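Is the Tadard two-arm tabletop kit worth it for small connector work?

Asked by Gaurav Saxena on 8/23/24
Viewed 3,542 times

Hello everyone. I work in a small repair and assembly shop in Bredau. We make short cables with fiber and sensor connectors for two customers, and one part of the job is very repetitive: pick up a small connector, turn it to the correct side, put it in a holder. My boss asked me to look at the Tadard two-arm kit, because the seller Jilance has an offer until November. The price with table, frame and both arms is higher than what we planned, but not impossible for us.

What I want to know from people who have used it:

Can the standard gripper hold a small plastic connector without scratching it?
How long does it take to teach one simple task?
Is the support plan from Jilance needed, or can one person with normal computer knowledge manage it?

Our batches are small, usually 300 pieces, and then we change to another type. I have read the brochure two times and it says nothing about changing between types. I am not a programmer, I am a technician. Thank you in advance for your patience with my English.

Sveva Caputo
Helpful: 14

Hello Gaurav, my English is also not the first language, so we are equal.

We have had the kit in our workshop since November, so I can answer from daily use. We took the kit with the padded table and without the support plan, and I regret the second decision a little.

About the gripper: the standard fingers are hard and quite wide for small parts. They hold a connector body well if you take it by the middle. If you take it near the metal end, it can turn in the fingers when you lift it. We did not see scratches on the plastic, but I put a thin rubber tape on the inside of the fingers after the first week and I would do it again. The tape must be changed when it becomes shiny.

About teaching: one simple task, for example from tray to holder, took me one full day the first time. Now it takes me a morning. Most of this time is for repeating the same movement with the part lying in different directions. If you only teach it with the part straight, it will fail when the part lies diagonal. This was my biggest mistake and I lost two days with it.

About changing the type: you save every task under its own name and load it again later. This works. But the tray must stand in the same place as when you taught the task. I marked the corners on the table with a pencil, and later with small pieces of tape, because the pencil disappears.

One more thing that is not in the brochure. The tray that Jilance sends is shiny, and under strong ceiling light it makes a reflection. With small white parts we had more failed picks near the bright place. I turned off one lamp and this was enough for us. A matte tray is probably better, I have not bought one yet.

I add a photo from the connector work, so you can compare the size of the fingers with the size of the part.

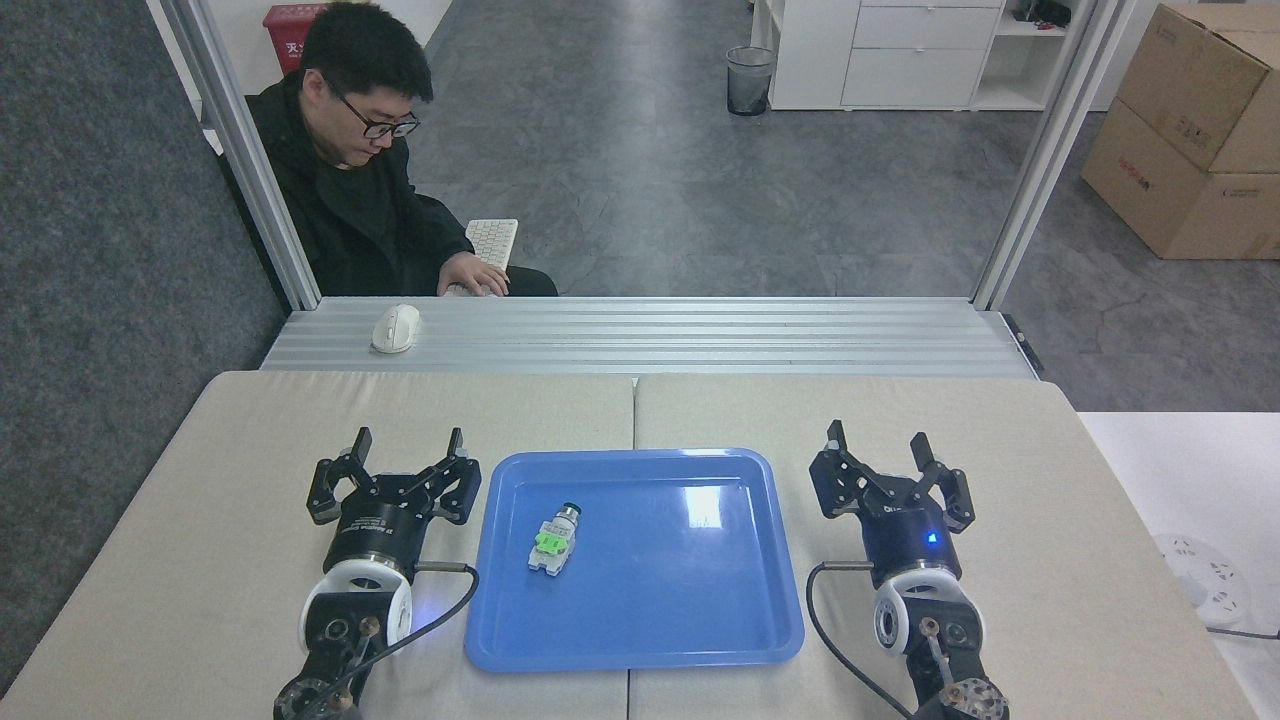
Both grippers open, one connector in the blue tray.

You see that a small part takes very little of the tray. For your 300 pieces I would not fill the tray with many at once. We give them one by one, or a few with enough distance. It is slow, but a person can do other work next to it, only not far away.

For the support plan: if you are alone with the machine, take it for the first year. The manual is correct but very short, and the chapter on calibration was translated badly. I had to write to Jilance three times and without the plan they answer after many days.

Kiri Paewai
Helpful: 5

Mostly agree with Sveva, but please check the price of the fingers before you order. We paid 860 for the narrow finger set and it was not part of the offer. The offer page shows a picture with narrow fingers, the box came with the wide ones. Jilance said the picture is "for illustration". Ask them in writing.

Also look at the Qin kit if you need only one arm. For pick and place into a fixed holder one arm is enough, in my opinion. Two arms are useful when one must hold the cable and the other one the connector. You did not write if the cable is already attached, and this changes the answer a lot.

Gaurav Saxena

Thank you both. The cable is not attached at this step, it comes later by hand. So I will ask for a price for one arm also. Sveva, how wide is your rubber tape?

Sveva Caputo

I cut it to the width of the finger, with normal scissors. Clean the finger with alcohol before, or it moves after some hours.

Hendrik Segers
Helpful: 0

Just buy it, robots are the future. We have another brand and it is fine.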